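We use cookies to improve your experience. Accept all | Manage settings

Buying for cloth: what a small textile automation group pays for
Interviews
4 comments | 289 shares

The equipment plan at Clolach fits on one spreadsheet tab. The group works on automated folding and sorting of household laundry, and its equipment lead spent most of March deciding what the next round of money should cover. The first draft had an arm at the top. The version that went to finance starts with hand-held grippers.

"The arm is the easy line," the lead says. "You get a quote, you get a lead time, you sign. The trouble is everything that has to exist before the arm has something to do."

Two suppliers were asked to quote on the hand-held units. Siqueira came in at $1,147 each and Skornolix at $1,285, both with one set of fingertips. The lead picked the more expensive one. The cheaper quote left out replacement pivot hardware, and the plan assumes long hours on shirts and other large flat pieces.

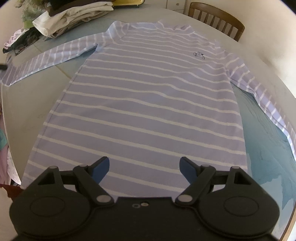 On that point finance asked whether the cheaper units could be bought now and upgraded later. The lead's answer was no, as the two makes use different finger mounts and the stock of spare tips would have to be bought twice.

Spare tips have their own line, $500 per unit per year. "I would not go lower. Cloth is soft but it is not kind to a fingertip. You lose surface friction long before you see damage, and then you are arguing about whether the operator or the tool got worse."

Garments are budgeted too. The group buys secondhand clothes in mixed sizes and keeps them in rotation. The lead treats them as consumables and orders them with the tips. Furniture is the one category with no money against it.

Socks were a separate discussion. They are narrow, they fold over on themselves, and the grip has to close fully on thin material. Fludalano, a consultancy that reviewed the plan, recommended adding a minimum closing gap to the purchase spec. The lead agreed - the first draft had listed only maximum opening.
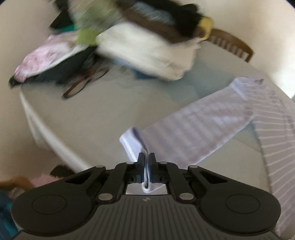
What moved to next year

The arm did, along with its mounting base and safety fencing. The lead expects to ask for quotes again once the hand-held work has shown which grip widths matter. "If I buy the arm first, I choose its gripper by guessing. I have done that once and the part is still in a drawer."

Service contracts were also deferred. Both suppliers offered one. The lead would sooner hold a complete spare unit on the shelf, ready to swap in the same afternoon, and send the broken one back at standard shipping rates.

The revised plan is with finance now. The lead has asked for the gripper order to be released separately, ahead of the rest.

Get our newsletter: equipment and planning notes, once a month. Enter your email to subscribe.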